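Ticket 2323 - Pink square wall tiles: shade mismatch and haze after grouting, family bathroom
Status: Closed
Product: Tulance 10 x 10 gloss, pink, with Distedura wall grout (white) 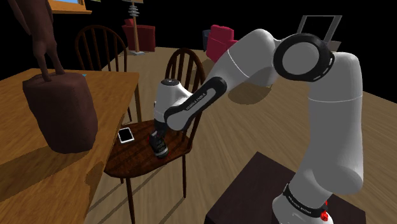 Lovisa Ljungberg replied that the two shades were plain to see from the doorway by daylight, but that under the ceiling light in the evening the wall looked even. She asked whether this pointed to the tiles, the grout or the lamp, and said she would rather not take anything down until that was settled.

Original report
Wall behind the bath tiled from the skirting line to the window sill in pink gloss squares. Grouted the following morning. Two faults noted:
a) the lower rows look cooler and slightly greyer than the upper rows, with a straight change between them;
b) a dull film over most of the wall, heaviest near the bath taps. Wiping with a damp cloth clears it, but it comes back when the wall dries.
Customer has tried washing-up liquid and warm water. No acid cleaner used so far. Spare tiles are in the airing cupboard in their cartons.

Support, first response
Please treat a) and b) as separate faults until shown otherwise. Film can shift the look of a pink glaze quite a lot, and white grout residue will make it look colder.
For the shade, read the end label on every carton, including the empties if you still have them. We need the shade code and the calibre code. The batch number alone is not enough, as two batches can share a shade.
For the film, pick one tile in the worst area and one in the best. Clean both with a white nylon pad and clean water, dry at once with a towel, and look again after an hour. Do not use a metal scourer on gloss.

Customer update
Shade codes read from the labels: most cartons are 23, the rest are 6. Calibre is 2 on all of them. The cartons marked 6 were opened first, so they went on at the bottom. All came in the same delivery from Gratley.
Test tiles: the one near the taps improved but still has a faint bloom in the corners. The other came up clean and stayed clean.

Support, second response
The shade codes explain a). Shades 6 and 23 are both within tolerance for this pink but are not meant to be laid on the same wall without mixing. Matching calibre means the sizes agree, so the joints should run true and there is no fault there.
The ceiling light is a secondary matter. A warm white lamp adds yellow to both shades and narrows the gap between them. Daylight from a side window does the opposite. Changing the lamp will not correct the wall in daytime.
For b), the bloom is cement residue from the grout. It was most likely left to dry too long on that part of the wall before the final wipe. Wait until the grout has fully cured as stated on the bag, then:
1. Wet the joints with clean water so that they do not take up the cleaner.
2. Apply Jalali residue remover, diluted as on the label, to a small patch. Keep it off the bath enamel and the tap plating.
3. Agitate with the nylon pad, rinse twice, dry with a towel.
4. If the patch stays clear overnight, do the rest in small areas from the bottom up.
Gloves and an open window throughout.

Customer update
Residue remover used on a patch beside the taps, then on the rest of the wall. Film gone and has not come back. One joint by the corner went slightly sandy - raked out and refilled with the same grout, colour match acceptable.
With the film off, the shade change is smaller than before but still there. Asked whether the lower rows could be glazed over or tinted.

Support, third response
Not recommended. Tile paint on a gloss glaze in a splash zone tends to lift at the joints, and it would void the surface warranty.
Options, in order of disruption:
- Leave as is. The change sits low on the wall and part of it is behind the bath panel return.
- Add a single row of a contrasting tile at the change line, replacing the top row of shade 6. Teal and black are both stocked in the same calibre. This turns the line into a border and suits the period look of the room.
- Remove all the shade 6 rows and retile from a fresh order in shade 23. The shade must be written on the order and checked before any carton is opened.
The supplier has been told that mixed shades went out under one order line. Credit for the shade 6 cartons has been requested.

Customer update
Chose the border in teal. Old row came off with an oscillating tool and the backing board was sound, with roughly a third of the adhesive staying on the wall and needing to be scraped flat. New row set and grouted, wiped down twice within the working time. No film.
Silicone along the bath edge still to be renewed, in pink or white, to be decided in December.

Support
Credit confirmed by the supplier. Carton label check added to the notes for this range. Ticket closed, reopen if the bloom returns.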